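Art room tidy-up

Brushes have been turning up all over the building again (one in the kitchen drawer, bristles ruined). So the Rollurska room is getting desk organisers, 32 of them, ordered from Kolletti. Should be out on tables by Tuesday. 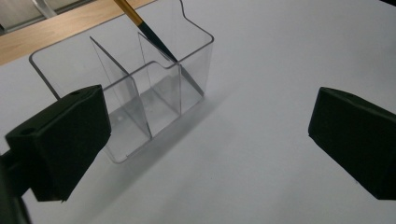
Clear plastic, two dividers, brush in the right-hand side.

Brushes in the big section please, pencils in the narrow slot. Rinse them frist. Spare dividers in the Talebi cupboard, top shelf. Any spare jam jars, bring them back to the office.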